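Ponavgate pushes out Lolla planner update, grasp timing reworked

Bisstead software firm Ponavgate has put out a new build of Lolla, its planning and control stack for two-handed robots. Out this morning, free to existing licence holders. Main change is the grasp planner, which now replans while the arm is moving instead of stopping to think first.

Test task is a plain one, small orange thing on a white table, pink plate next to it. 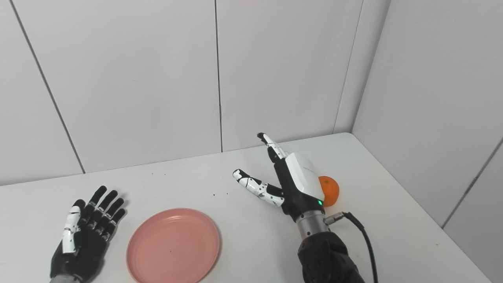

What's changed

Planning time per move is down from 366 milliseconds to 162, the firm says. Finger and wrist targets now go out in one message. Old builds sent them seperately and the thumb could lag behind the index finger on a pinch.

"The thumb was the complaint, every time," said Arben Softić, who leads the control side. "People would send us logs and it was always the thumb."
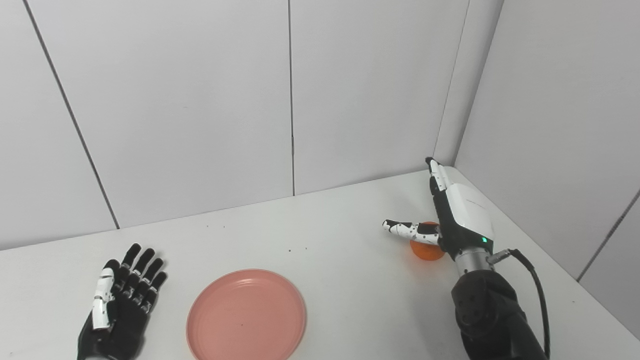

Perception gets a smaller update. Objects partly hidden by the hand keep their last good position for up to 18 camera updates before the planner drops them and looks again. Can be switched off in the config file. Logging tool also redone, now shows planned and measured joint angles on the one timeline.

Canpolat, which sells the simulator a lot of Lolla users run alongside, said a matching plug-in will follow in May.

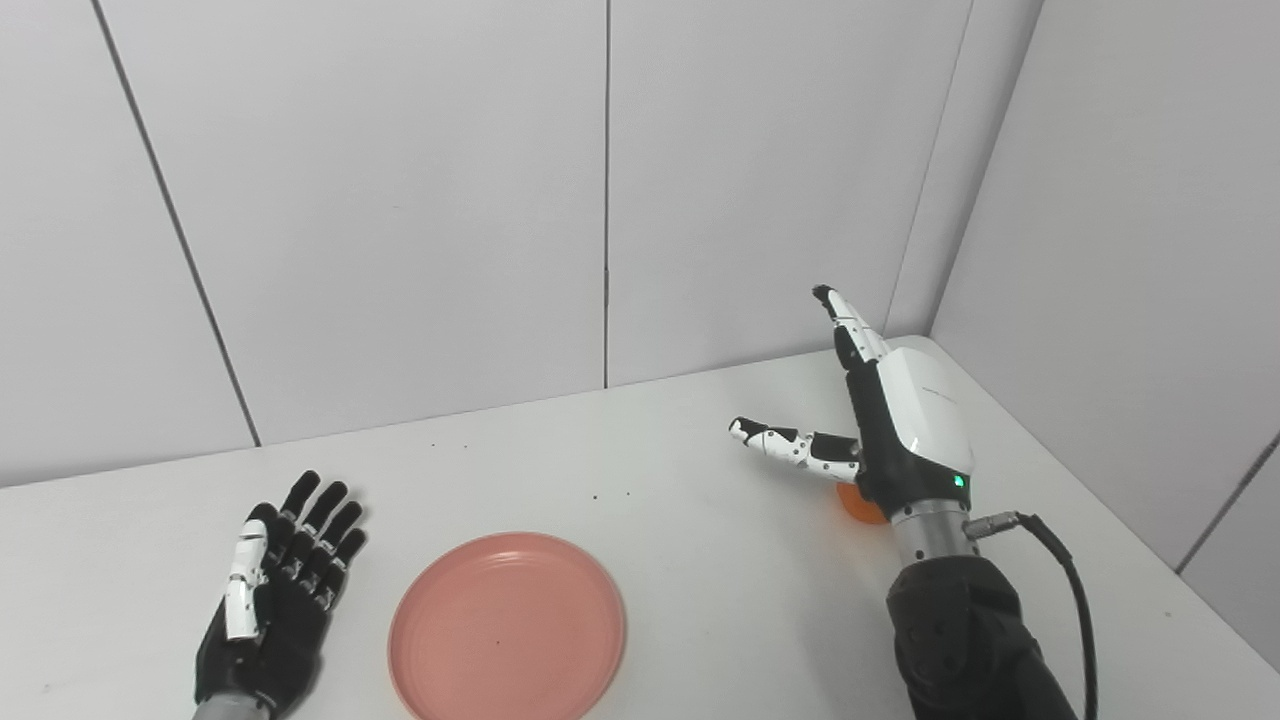
Known problems: left and right hand calibration files from before version 33 won't load and need to be redone. Clyde Delacroix, support lead, said a converter is being worked on but gave no date. Users on older builds should back up there config before installing. Release notes are on the Ponavgate site.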